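The Short Bottle

Babita Pal buys water for a living, or close to it. She runs the supply room for Badik, a catering firm that feeds conferences, weddings and the occasional film crew, and water is the one thing on every order. Last October her longest single invoice was for 1,767 bottles, delivered to a hotel loading dock at five in the morning.

"People argue over the chicken," she says. "They never ask about the water until it runs out."

What she buys has changed. When Pal started, the half-liter bottle was standard at every seat. Now most of her orders are for the short kind, which holds a little less than half as much. Clients like it because it fits beside a coffee cup on a narrow table. Pal likes it because fewer bottles come back with two sips gone.

Half-drunk water is a real cost in her business. It can't be served again, and the bottles have to be emptied by hand before they can be recycled. After one two-day meeting her crew spent 27 minutes at a sink pouring out what the guests had left. She started keeping a log that week. The log persuaded her boss to let her switch sizes.

The short bottle has its critics. Ramesh Bhatt managed a recycling yard before he retired, and he points out that two small bottles use more plastic than one large one, and two caps instead of one. If guests simply take a second bottle, the saving is gone.

"You have to look at what people do with them," Bhatt says. "A small bottle that gets finished is fine by me. A small bottle that gets opened and left is worse than the big one."
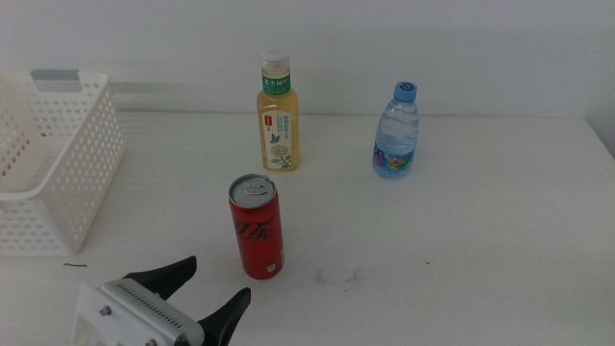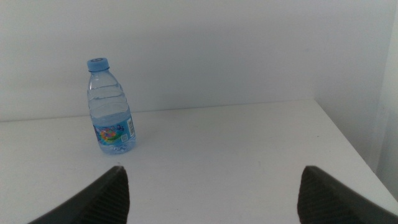 The caps are a sore point too. They used to be collected separately at the yard, in drums, and sold by weight. Many recyclers now ask for the cap to be screwed back on, so that it travels with the bottle and gets separated later in a water tank, where cap plastic floats and bottle plastic sinks. Bhatt says the old advice is still taped up in break rooms all over town.

Then there is the question of whether the bottle should be there at all. Noemi Van Dusen plans meetings for Stumura, a training company, and she has dropped single-serving water from all but a few of her events. She sets out pitchers and glasses, refilled at each break. For a room of 135 people she needs one extra person on staff and a dishwasher that can keep up.

"The first time, we ran out of clean glasses before lunch," Van Dusen says. "We rent more now. It costs about the same as bottles if the venue has its own kitchen. If it doesn't, bottles are cheaper."

Outdoor events are harder. Glass isn't allowed at most parks, and paper cups blow off the tables. Aarti Uniyal, who organizes a yearly charity walk, tried filling stations along the route and asked walkers to bring something to drink from. Almost 30 of them forgot, and she had to send a driver to the store. She has kept the stations and now carries a few cases of the short bottles in the back of a van.

Pal has heard all of this from her own clients. She quotes pitchers to anyone who asks and says more of them do each year. For the rest she keeps the short bottles on the bottom shelves, oldest cases at the front, away from the window. Heat does the taste no favors, and a case that has sat in the sun goes to the crew for mopping.

Her next order is a wedding. The couple want their names on the labels, and the printer needs the final spelling by noon.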